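Gripper trials at the Wedell bench: where we are

February 22, 2022

Members who stopped by the lab this winter will have seen the two long benches at the back taken over by gripper parts. This item covers what we have been testing, what we settled on, and what still needs a decision before the March order goes in.

Why we started over on fingers

The old fingers came with the arms when we bought them. They are flat, hard and short, and they were fine for the block and tray work we did in the first year. Once we moved to kitchen and pantry items they started to cause trouble. Round jars turned in the grip. Tall containers tipped at the top when the fingers closed low. Lids were the worst, as the flat pads only touched a lid at two narrow lines and slid off whenever the approach was a few degrees out.

Vaughn Mercado put together a list of replacements in the fall and we narrowed it to three. Two are bought in and one is our own print. For the newsletter we will call them by the names on the bins: Brustura, Owen and the house finger.

The Brustura finger has a ribbed face and a slight inward curve. It is the stiffest of the three and the heaviest. The Owen finger is straight with a soft pad that slides into a slot, so you can change the pad without taking the finger off. The house finger is printed in one piece, with a hollow back that lets it bend a little around whatever it closes on.

How the trials were run

Each finger got 300 grasps, split over jars, boxes, bottles and bags. The operator picked an item from a raised surface, lifted it clear, held it while the timer ran down, and put it back on its mark. A grasp counted as good if the item stayed in the fingers and went back upright. Anything that turned in the grip but stayed held was written up separately as a slip.

We used the handheld version of the gripper for all of this. The handheld units take the same fingers as the arm-mounted ones, and a person can get through a set of grasps in a fraction of the time the arm needs. The downside is that people correct for a bad grip without noticing. Hafþór Lykkegaard did his sets with the wrist held as stiff as he could manage, and his slip numbers came out higher than Vaughn's on every finger. We think his are closer to what the arm will give us, so where the two differ we have gone with his.

Every operator took a break after 15 minutes. The handheld units are not heavy when you first pick them up, but the cable pulls on the forearm and by the end of a long set people start closing the fingers early.

What we found

On boxes there was little to choose between the three. All of them held, and the few drops we had came from starting the grasp too near a corner.

On bags the house finger did best. It bends with the bag and does not pinch a fold the way the Brustura does. The Owen was in between, and its pad picked up dust from the paper bags and had to be wiped down partway through the set.

On jars and other round containers the Owen came out ahead. It had 9 slips in the whole round-item set, against 17 for the Brustura. The house finger slipped more often than either. It wraps well around the middle of a jar, but the tips spread when the load is up near the lid, and a full jar will swing.

Two-handed work

The second part of the trials used a pair of grippers, one in each hand. One gripper approaches the container while the other waits low and open, then comes in to steady or take over. This is the part of the project that matters most for the pantry tasks, and it is where finger length starts to count. With the longer Brustura fingers the two tips met in front of the item before either had a proper hold. The Owen pair cleared each other on most approaches.

We put the items on a small raised table for these sets. Working straight off the bench meant the knuckles of the lower hand hit the wood on any approach from the side. Raising the items also gives the head camera a cleaner view of the fingers at the moment they close, and that view is what the Trirnix controller is going to be trained on.
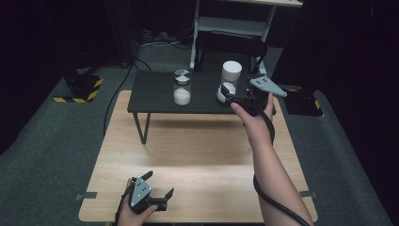 Notes on cables and mounting plates

The trailing cable is the most common complaint from operators. On the right hand it tends to loop under the forearm, and if the loop is short it tugs the gripper back at full reach. Please leave slack before starting a set, and run the cable along the outside of the arm. Hafþór has tried a soft strap above the wrist and likes it. Vaughn found it too warm. Use it or don't, but write on the sheet which you did.

The mounting plates are staying as they are. We looked at a smaller plate to save weight, but it would have meant new holes on the arm side as well, and the saving was too small to be worth the machining. If a screw feels loose, stop and tell whoever is running the session. Do not tighten it in the middle of a set, as it shifts the fingers and the earlier grasps can't be compared with the later ones.

Controller trial

The Trirnix controller has been on loan to us since the start of the year. So far we have only used it to log finger position and grip force. The logging works well. The force reading drifts over a long session, so we now zero it at each break. The older controller did not log force at all, so even a drifting number is more than we had.

We have not yet run the arms from it. That will happen once the finger choice is final, so that we only have to tune it once.

What happens next

The plan is to order Owen fingers for both arms and keep the house finger for bag work. Vaughn is also going to print a version of the house finger with a stiffer tip, to see if the spreading problem on jars can be fixed. If that works we may not need two kinds. The Brustura fingers will go back in the bin and anyone who wants them for a side project can sign them out.

The open question is pad material. The Owen pads come in a soft and a medium grade, and we have only tried the soft one. It grips glass and smooth plastic well but wears at the edge, and one pair had to be replaced before its set was finished. Hafþór will run the medium pads on the round items next month, with the same marks and the same item order, and the results will go in the next newsletter.

Operators are needed for the March sessions. No experience with the grippers is required, and left-handed people are especially welcome, as every set so far has been run by right-handers. Sessions are held at the Wedell bench in the afternoon. Put your name on the sheet by the door or speak to Vaughn.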